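Participants Wanted: Household Sponge Wear and Odor Study

Odberg Consumer Testing is recruiting 38 households for a home-use study of kitchen sponges. The study compares how foam and scouring materials wear under normal dishwashing and how odor develops over time. It runs for 17 days in March.

Who can apply
Applicants must be 18 or older, wash dishes by hand at least once a day, and live within driving distance of the Dilari Street office. Households that use only a dishwasher are not eligible. Neither are people with a skin condition affecting the hands, or anyone employed by a maker of cleaning products.

What participants do
Each household receives four coded sponges and one bottle of unscented dish soap. Use one sponge at a time, in the order marked on the bag. After the last wash of the day, rinse the sponge, squeeze it out, and fill in the log sheet — almost two minutes of work. Do not microwave, boil, or bleach the sponges. Return all four in the bags provided.
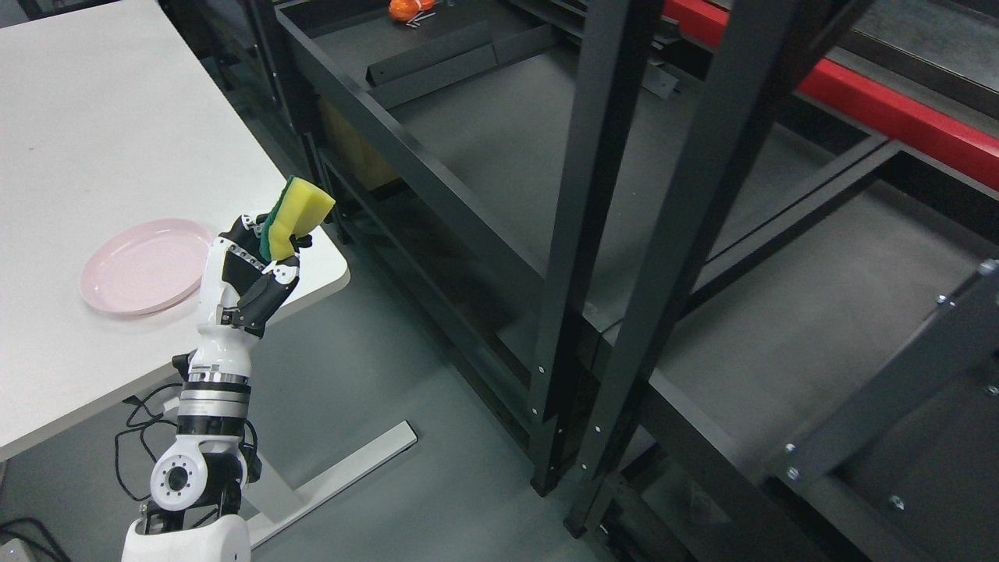 Two-sided sponge, yellow foam with a dark green scouring pad.

Payment
Households that return all sponges and a complete log receive $252 by check. Partial returns are paid per sponge.

How to apply
Send your name, ZIP code, household size, and usual dish soap to Wendell Nakamura, Study Coordinator, by Fri 23 February. Questions about eligibility go to Barrett Alcantara at the same office. Selected households will be contacted by phone.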